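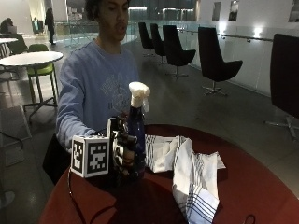

Figure 3. Spray bottle gripped upright on a round table.

4.2 Cloths, sprays and the wiping of shared tables

Earlier sections dealt with the washing of bedding and clothing, for which most households in the sample could name a fixed routine. The care of table surfaces was harder to record. Respondents in Fostcombe and Prostdale seldom spoke of wiping a table as a task in its own right. It was folded into other work, such as clearing plates or putting away a child's schoolwork, and it rarely appeared in the written diaries unless the interviewer had asked about it directly.

Of the 1002 households that returned a diary, 300 were selected for a follow-up interview in July. The selection was weighted toward homes in which the main table served for both meals and paid work. Moffat's coding scheme, described in Section 3, separates wiping into spray-led and cloth-led forms. In the first, the cleaner is applied to the surface and then removed. In the second, the cloth is dampened at the sink and carried to the table. The two forms call for different supplies and tend to be taught by different members of the household.

Spray-led wiping was more often reported by younger adults living away from the family home. Many had bought a bottle on moving in and refilled it from a larger container kept under the sink. Older respondents in Prostdale described the spray as something for the bathroom or the windows, and several regarded its use near food as careless. Kirsty Moffat's interview notes contain repeated references to smell – a table that smelled of cleaner was taken by some as proof of good order and by others as a sign that guests had been expected. These readings did not follow income or household size. They followed, more closely than any other measure in the diary, the practice of the home in which the respondent grew up.

The choice of cloth showed a longer history. Few households bought cloths for table use alone. Most relied on towels that had been moved down from the bathroom or the kitchen rail, and the point at which a towel was moved down was a matter of some dispute. Fading and a worn hem were the reasons most often given. Striped and plain white towels were generally kept for the kitchen, while darker towels went to floors, pets or the car. One respondent in Fostcombe kept a written list of which towels could be used for which purpose, and noted that it had been ignored from the first week.

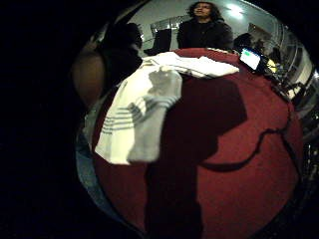

Figure 4. Striped white towel and a second white cloth on a round red table.

Folding also varied. Those who folded a towel before wiping spoke of turning it to a clean side partway through the work, a habit that several traced to school or to a first job in catering. Those who did not fold described the cloth as going straight to the wash afterward. Guthrie's earlier study of rented homes treated folding as a sign of thrift, but the present interviews give only weak support to that view. Respondents with ample supplies of linen folded as often as those with little.

A further difference concerned drying. Households with a rail near the stove returned cloths to it between uses, and the same cloth might remain in service for several days. Where no rail was available, cloths were left over the tap or on the back of a chair. The Fukik diary form made no provision for this stage, and a separate line for drying has been added to the revised version issued on September 4, 2020. Results from the revised form are reported in Section 5.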